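From: Kyung-tae Ki
To: clutidov-users
Subject: Re: [clutidov-users] width drift on hand-held demos, filtering results

Bit-na Noh wrote:
> Reran Rinby with the idle segments left in. Success dropped on the
> cup task, didn't move on the drawer. Did you trim before or after
> resampling? The March notes say before, the script says after.
> Also what's the threshold on finger width now, the config has two.

After. Notes are wrong, will fix tonight. Script is what we ran.

Threshold is the second one in the config, the first is left over from Grururum and nothing reads it any more. Delete it if it bugs you.

Quick rundown of where this is, for those who weren't on the call. We take hand-held gripper demos, track the wrist pose, read finger width off the wrist video, train the policy on both. Trouble is the stretches with the fingers open over bare table. Plain grain, a bit of glare, not much for the tracker to hold on to. Pose wanders, width looks fine, and the policy learns to hover.
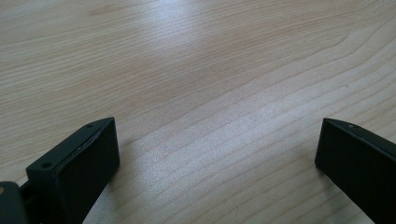 Does throwing out the open-finger stretches fix the hovering?

Partly. It helps on the cup task and does nothing for the drawer, where the drift comes in during the pull.

So what I tried: keep the open stretches but downweight them by tracker confidence, not drop them. 31 demos in the held-out set, 20 rollouts per policy. Full drop got 9 on the cup. Downweighting got 9 too, but the approaches look smoother to me and it didnt need the hand-picked cut points. Small numbers, wouldn't put it in the paper yet.

Drawer is seperate. I think its the time offset between pose and video. Shifting pose by 5 samples made the replay line up a lot better on the two demos I checked by eye. Haven't retrained.

Bit-na, can you run the shifted version on Moon when it's free? Branch is pushed, same config, only the offset changed. Leave the seeds alone pls so we can compare.

Back online after 9 pm.

Kyung-tae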